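House Rules for Recording Hand-Held Gripper Demos at a Desk

So you've got a hand-held gripper, a desk, and a list of things to pick up. Great! Before you start squeezing the trigger, let me talk you through the rules I work by. 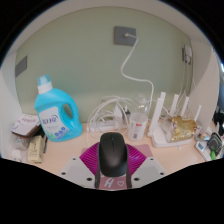 I started writing these down in June, after I threw out 326 takes in one go. Nothing was wrong with the hardware. I'd just been sloppy, a bit differently every day, and when Wissam Saab tried to train on the whole pile he sent me back a one-line message: "Which of these is the real task?" Fair enough. We were calling the project Trurnix by then and it had 900 takes in it, so losing a third of them hurt.

What follows is for single-arm pick and place with soft ribbed fingers. If you're doing two hands, most of it still holds, but you'll want extra rules about which hand goes first.

Write the task down first

One sentence. "Pick up the mouse and put it back down on the mat." If your sentence has an "and then maybe" in it, split it into two tasks. I keep mine in a plain text file with the task name, the sentence, the start condition and the end condition. The start condition is the one people skip. Does the gripper start open or closed? Over the mat or off to the side? Pick one and type it in.

Leave the desk alone

I used to clear everything off before recording. Lovely clean footage, and a policy that fell apart the minute someone left a cup out. Now I leave the ordinary stuff where it lives: detergent bottle, router, coil of white cables, whatever. A desk in use is what you want.

There are limits, though. Keep a working area free that's wide enough for the fingers to open all the way without brushing anything. I use a small mat for this (mine is pink with a heart on it, I regret nothing) because it's a quick visual check that the object is where the task file says it should be. Cables can be in view, but they can't cross the mat. And turn over or put away anything with a name, an address or an account number on it. Do that every time, even if you think the print is too small to read. Somebody will have a better screen than yours.

Before each session

Wipe the fingers. Ribbed ones pick up dust and hair in the grooves and they get slippery faster than you'd think.

Check the screws on the finger mounts. A quarter turn loose is enough to make one side sag.

Open and close three times with nothing in the grip and watch that both fingers move together.

Wipe the lens. Yes, again.

Do one throwaway take and look at it on a big screen before you carry on. I've recorded a whole afternoon with a thumbprint in the middle of the view, so learn from me.

Gripping

Close slowly until both fingers touch, pause for a beat, then finish the squeeze. That little pause makes it much easier to find the contact moment when you're labeling later.

Grip the object the same way for the whole batch. With a computer mouse you've got a choice: flat across the sides, or stood up on end between the fingers. Both are fine! Mixing them inside one task name isn't. I label the second kind "upright" and treat it as its own task with its own sentence.

Don't use your free hand to help. If the object slips, let it slip, finish the motion, and mark the take as a fail. Please don't delete it. Fails go in their own folder and Wissam gets more out of that folder than I ever expected.

Don't squeeze harder than you need to. Soft fingers spread and bend around the object, and if they're badly bent out of shape you're past what the real arm can do anyway. Our motor limit is set well below what my hand can manage, so when in doubt I ease off.

Moving

Go at about half the speed you'd use if nobody was recording. Lift straight up before you travel sideways. Keep your elbow loose and let your wrist do the turning. If you have to walk around the desk to finish a motion, you started in the wrong place, so stop and set up again.

Batches and breaks

I stop at 3 batches a day. After that my grips get lazy and I can see it in the footage. Between batches, nudge the object to a new spot on the mat and turn it a little. Small changes, and note them in the file. The background can change between days but I try not to touch it in the middle of a batch.

Naming files

Task, batch, take, result. So upright_b2_t14_ok, or upright_b2_t15_fail. No spaces. Don't use "final" or "new" in a file name, ever. I had a folder called Ramalho_new_new and it took me two evenings to sort out what was in it.

Reviewing

Same day if you can. Play every take at double speed and ask three things. Did it start the way the file says? Did it end the way the file says? Can you see the fingers and the object the whole way through? One "no" and it goes to the fail folder or the reject folder. Fail means the grip didn't work but the recording is good. Reject means the recording itself is bad: blur, dropped video, a sleeve across the lens.

Keep a count of rejects. If it goes above one in ten for a batch, I redo the session check from the top before recording any more, and it's nearly always the lens or a loose screw.

When a rule changes

Put the version of the rules in the task file. Mine says "rules v6" right now. When we changed the start position from closed to open, the first 600 takes stayed under v5 and we never had to guess which was which.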